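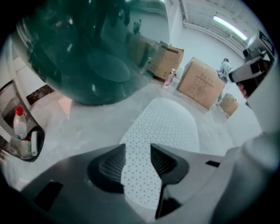
Two Grippers and One Mat in the Shared Workshop

By Kerubo Kaijage

When I joined the Kinyua workshop in November, I wanted to build a small robot arm. I had read that the arm is the easy part and the teaching is the hard part, and I did not believe it. Now I believe it. Our group has finished no arm yet, but we have a pair of hand-held grippers, and we use them nearly every evening.

The project has the name Todlow. The idea is simple to explain. You hold one gripper in each hand, you do a task slowly, and the movement is recorded. Later the arm should repeat it. Each gripper has two black fingers, and the ribbed ones took us the longest time. The first fingers we printed were smooth, and a glass bowl slid out of them at the first try. We cut ridges in the drawing and printed again. It was the seventh version which we kept.

The cubes

Behind the fingers we mount a white cube with black and white markers on its faces. The software looks for these markers and calculates where the hand is. I glued my first markers by eye, and the position jumped whenever I turned my wrist. After this I made a paper template, and I recommend it to everybody who wants to start.
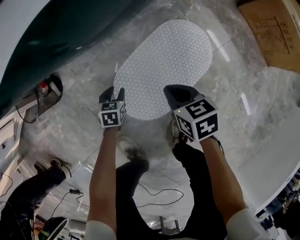

The floor was also a question for us. Marble is beautiful, but it shines, and the ceiling lights make long white reflections on it. We put down a white mat with small dark dots and we work over it. I keep my elbows near to my body and I move as if I carry soup.

In one evening I can make 331 recordings if my shoulders allow it. We want 2000 before we connect the arm, and at present we have 600 that I would call good. In the bad ones I am usually hurrying.

For the arm itself we have ordered the motors from Stedetti. I have drawn the base two times, and I will draw it again, because the holes for the cable are still too narrow for the plug.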